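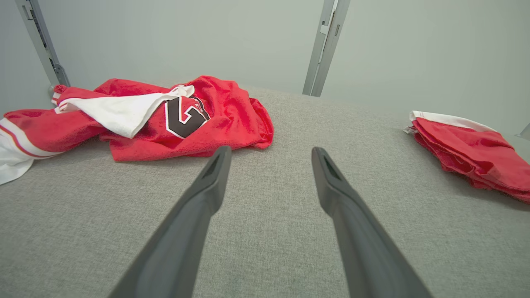

Retrait au lavage des jerseys de coton : suite des mesures

17/1/19

J'avais laissé de côté depuis septembre la question du retrait des mailles gris chiné. Trois lectrices m'ont écrit entre-temps pour signaler des écarts importants entre les valeurs annoncées et ce qu'elles obtiennent chez elles. J'ai donc repris les essais avec deux références : le jersey Onda et le molleton léger Terkham.

Le protocole reste volontairement simple. Dans chaque tissu, je découpe un carré à bonne distance des lisières, je le laisse reposer une nuit à plat, puis je trace un repère de 50 cm dans le sens chaîne (je devrais dire dans le sens des colonnes, s'agissant de maille) et un autre dans le sens des rangées. Les repères sont faits au fil polyester, passé à la main, car l'encre des feutres dits permanents migre dès le deuxième cycle. Lavage à 40 degrés, essorage à 1000 tours, séchage à plat sur grille. La mesure se fait après retour à l'humidité ambiante, sans tirer sur l'étoffe et sans repassage.

Le jersey Onda perd 2 cm en longueur au premier lavage et presque rien ensuite. En largeur, la variation est inférieure à ma précision de lecture. C'est un comportement classique pour un coton peigné ayant subi un compactage correct en usine. Un seul prélavage suffit avant la coupe.

Le Terkham (coloris 3036) pose davantage de problèmes. Le retrait en longueur se répartit sur trois cycles et s'accompagne d'un vrillage : les colonnes ne sont plus perpendiculaires aux rangées, et une couture de côté posée droite finit par tourner vers le devant. Le défaut vient de la torsion résiduelle du fil, que le prélavage révèle mais ne corrige pas. Tirer le tissu en biais pour le remettre d'équerre ne sert à rien, il revient à sa position au lavage suivant. Je conseille de couper en suivant les colonnes et d'ignorer la lisière.

Miyuki Amano, qui coud surtout des vêtements d'enfants, m'a fait remarquer que le sèche-linge change complètement les résultats. Elle a raison. L'agitation mécanique permet aux boucles de se relâcher, et le retrait obtenu en un passage dépasse celui de trois séchages à plat. Si le vêtement fini doit passer en machine à sécher, il faut y passer le métrage.

Pour l'ourlet, aiguille jersey et point élastique étroit, pression du pied réduite d'un cran. Sur le Terkham, j'ai dû ajouter une bande de papier de soie sous la couture pour éviter les vagues.

Il me reste à tester l'interlock Cheng, dont la structure double devrait limiter le vrillage. Le coupon est lavé une fois, je publierai le tableau complet après le troisième cycle.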